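Home and Community Studies | Student Text | Shared Rooms and Shared Tables

Chapter 6
The Cup on Its Side

When I was first asked to teach a unit on looking after shared rooms, I went down to the community hall in Hornerdale with a thermos and a notebook, thinking I would start with floors. Floors seemed the proper place to begin. My own mother began with floors, and so did the old manual we were still using then, which gave a whole chapter to mops and hardly a page to tables. I sat at the back through a long July afternoon while a quilting group packed up and a homework club came in, and by the time I had finished my tea I had written almost nothing about floors and two pages about paper cups.

It was Effie MacKinnon who set me straight. She had been opening and closing that hall for 18 years, and when I asked her what she looked at first she laughed and pointed to the nearest table. A cup standing up, she told me, might still belong to somebody. You leave it a minute, or you ask. A cup lying on its side has been given up on, and it can go in your hand as you walk past. I have since met people who disagree with her quite firmly (Kirstin Lennox, whom you will meet properly in Chapter 7, once lost a perfectly good cup of soup to this way of thinking), but as a starting point for a new helper it is hard to beat, and we will use it for the rest of this unit.

So this chapter is about tabletops, and the small light things that end up on them. You will learn how to read a table before you touch it, how to clear it without getting in the way of the people still using the room, and how to wipe it so that the next group finds it ready. There is a little arithmetic too, near the end, because the Brastley seniors' lunch goes through 380 paper cups a month and somebody has to order them.

Before you begin

You will need a table that other people use. Your kitchen table will do if you live in a busy house, but a classroom, a club room or a staff lunchroom is better, as you won't already know whose things are whose. Take a cloth, a small bucket and a bag for rubbish. Leave the spray bottle in the cupboard for now – we come to sprays in the third section, and you'd be surprised how far a damp cloth will take you.

Reading the table

Stand at one end and look along the surface, with your head a bit lower than feels natural. Light coming across a table shows up smudges and dried rings that you miss altogether from above. Pale tables are kinder to the learner in this way, even if they look grubby sooner. Look for seams as well, where two tops meet or a panel has been let in, and run a fingertip along them. Crumbs and sugar settle there, and a quick wipe will only push them further down.

Next, look at the cups. Paper cups are so light that they tell you a good deal about a room. They tip when a sleeve brushes them, or a door opens, or someone leans over to have a look at what a friend is doing. Check the rim for tears, as a torn cup is no use to anyone and can go straight away. Check inside before you tip it toward yourself! Every one of us learns that the hard way, and Blair Lennox learned it in a cream jumper.

Then look up at the people. I know this sounds a funny thing to put in a chapter on tables, but a room full of folk busy with something is a different job from a room they have left. Say hello, say what you are there to do, and start at the end farthest from them.

Here are Figures 6.1 to 6.3. Spend a few minutes with them before going on, and note down in your workbook where you would start with your cloth, who you would speak to first, and, in Figure 6.3, what you make of the two paper cups.

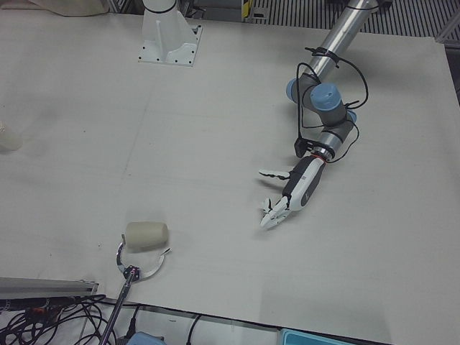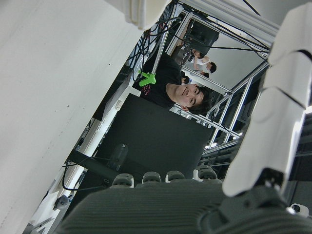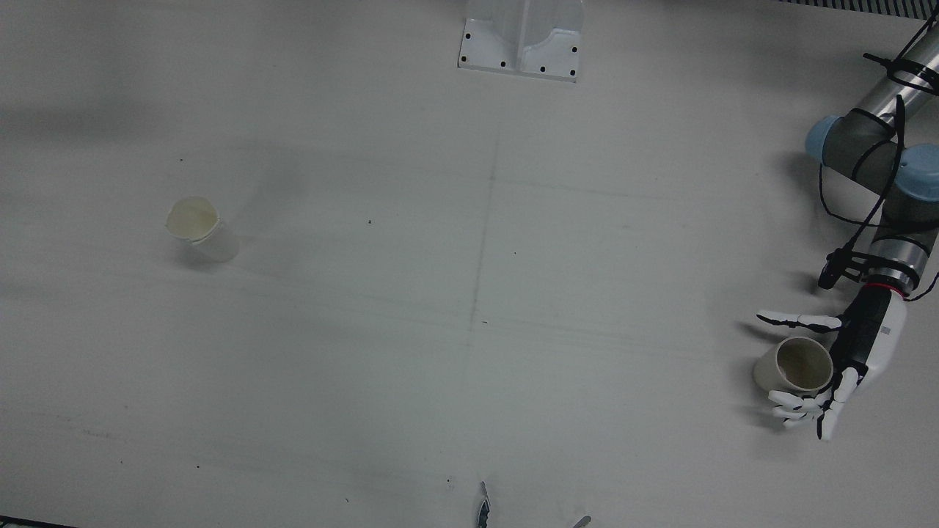

Keep your workbook notes, even if you change your mind about them later, as we will come back to them when we talk about timing. Marion Yule, who taught this unit before me, had her students clear the same table on 2 different visits, once with people sitting at it and once after they'd gone home, and write down how long each one took. The first was nearly always slower, and she was glad of it. A helper who takes her time around other people gets asked back.

6.1 Cups, Cloths and Crumbs

We start with the cloth. Fold it in half and then in half again, so that you have a pad about the size of your hand, and wet it under a warm tap. Wring it until it stops dripping.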